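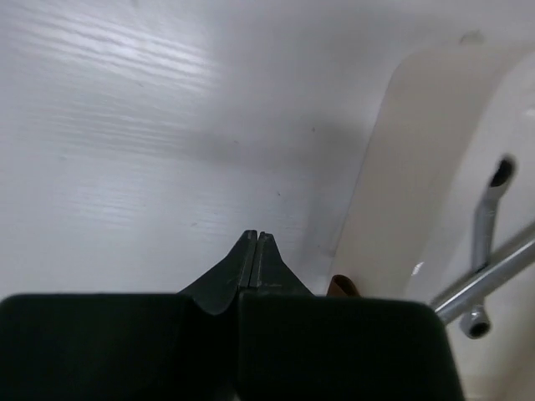
# Talpur: notes on wiping, clearing and putting away

5 min read · 2 shares · 0 comments

Talpur is a set of short written notes about what people do at a table or a worktop: wiping it down, clearing it, putting things into tubs and taking them out again. There are 1,396 notes in the main file and 600 in a smaller file that was checked by hand. This README says what is in them, how they were made and where I think you should be careful.

I'm Nahom Nigatu and I look after the files. I did not write most of the notes. I was handed them, asked to "tidy them up", and ended up arguing with nearly every column heading.

## What's in the folder

- `notes_main.csv`: 1,396 rows, one note per row
- `notes_checked.csv`: 600 rows, all of them also in the main file
- `words.txt`: the word list we asked people to stick to
- `changes.txt`: what has been altered, with reasons where I know them

The checked file is not a random pick. It was taken in the order the notes came in, so it leans heavily towards the early ones, and the early ones are mostly wiping. If you work out a score on the checked file and report it as a score for the whole set, you will be wrong by an amount neither of us knows.

## Columns

**id**: a number. There are gaps. Rows that were plain duplicates have been removed and I haven't renumbered, as people had already started quoting the old numbers.

**surface**: what the work was done on. Table, worktop, tray, shelf, floor, other. "Other" was meant to be rare.

**surface_colour**: in ordinary words. White, cream, brown, grey and so on. See the section on cream.

**container**: tub, box, jar, bowl, basket, none. If the writer couldn't tell what a thing was for, they were told to choose by shape. Not everyone did.

**action**: the main thing being done. One only. Where somebody wiped and then cleared, they were told to pick whichever took longer, which I suspect most people guessed.

**finished**: yes, no or unclear. Please read the warning below before using this.

**note**: free text, usually a sentence or two.

**writer**: a letter, A to E, for the 5 people who wrote them.

## The "finished" column

I would drop this column if it were up to me alone. It was asked for at the start on the grounds that everybody knows when a table has been cleared. They don't. One writer put "yes" if the last item had been lifted off. Another wanted the surface wiped as well. A third seems to have put "yes" whenever the person walked away, and plenty of people walk away from a table that still has crumbs on it.

When 2 writers were given the same notes without seeing each other's answers, they agreed well on surface and action and badly on finished. I haven't printed the agreement figure because it was worked out on too few rows to mean much, and once a number goes into a README it gets copied into slides.

If you must use it, treat "unclear" as the honest answer and the other two as opinions.

## Is it dirt or is it the table?

Pale tops with a grain pattern gave us more trouble than any other kind. A small dark speck on a plain white top could be a crumb, a chip, a bit of grit or a mark that has been there for years. Writers were told to use "speck" and leave it at that. Several preferred "dirt", and one used "crumb" for everything, including on a workbench where I doubt anyone had been eating.

I have changed "dirt" and "crumb" to "speck" wherever the note gave no reason for choosing the stronger word. The originals are kept in `changes.txt` so you can put them back if you disagree.

Shadows have a similar problem. In the first batch, "grey patch" turns up in notes where a later check found nothing but shade. I fixed the ones I could be sure of. There will be others.

## Cream, beige, off-white

The word list has white, cream and beige. It was supposed to settle things. What happened is that a cream tub on a white table got called cream, and the same sort of tub on a brown table got called white. People judge a colour against whatever is next to it, and telling them not to made little difference.

My advice is to merge the three into "pale" for any count you care about. If you need to tell a tub apart from the top it's standing on, the notes often say which was the warmer of the two, and that comparison is more use than either colour name.

Shiny plastic adds another wrinkle. A bright glint on the side of a tub was twice written up as a sticker. Both are corrected.

## Tubs, and things in or on them

The container notes were meant to say whether an item was inside, leaning against or fixed to the container. This works for a spoon in a jar. It works poorly for handles, rods and wire parts, where from one side it can be impossible to say whether a bit of metal belongs to the tub or has only been put in it.

The rule we settled on:

- if you can see it's loose, write "in"
- if you can see where it joins, write "fixed"
- otherwise write "in or fixed" and move on

"In or fixed" looks feeble and I've been asked to resolve those rows. I won't. Anyone resolving them now would be making it up.

## Where the notes came from

Most were written at Ferau and the rest at Geneck. The two places kept different habits. Ferau writers wrote longer notes and used "other" a great deal. Geneck writers kept to the list, sometimes to the point of calling a windowsill a shelf.

A planned third batch, from Cemen, was due in October and was never added. You may see it mentioned in older copies of this file. There is no hidden Cemen data and asking me for it won't produce any.

## What you might use it for

Looking at the words people choose for plain household jobs is a fair use. So is trying out a spelling or word-matching tool on short, slightly messy text. I've also found the notes handy for showing new writers how far a simple instruction can drift.

I would not use it to say how long clearing a table takes, how often people leave a job half done, or which surfaces are hardest to keep clean. I have seen all three claimed. The notes weren't collected evenly enough to support any of them, and the last one rests almost wholly on the speck problem described earlier.

Nor would I call this a record of how people tidy in general. It covers a small number of rooms and the habits of 5 people writing things down.

## Known faults

- Some notes use "counter" where the list says "worktop". Both are left in.
- "Tray" was used for baking trays, desk trays and at least one lid.
- "Clearing" and "putting away" overlap. I gave up on separating them.
- A handful of notes describe the table and never mention any action. These have action set to "none", which was not on the original list.
- Commas inside notes are quoted properly now. Copies made before 2020-04-13 will break in some spreadsheet programs.

## Sending corrections

Give the id, what the row says and what you think it should say. Please don't send a new colour scheme. I've had several and they all fall over at cream.

If your correction depends on what somebody must have been doing just before or after the note was written, I'll probably turn it down. The writers were asked to put down what they could see, and where they went further I've been trying to pull them back.

Larger changes to `words.txt` need both Ferau and Geneck to agree, so expect a wait. The request to split "speck" into light and dark specks is still open.

0 comments · Share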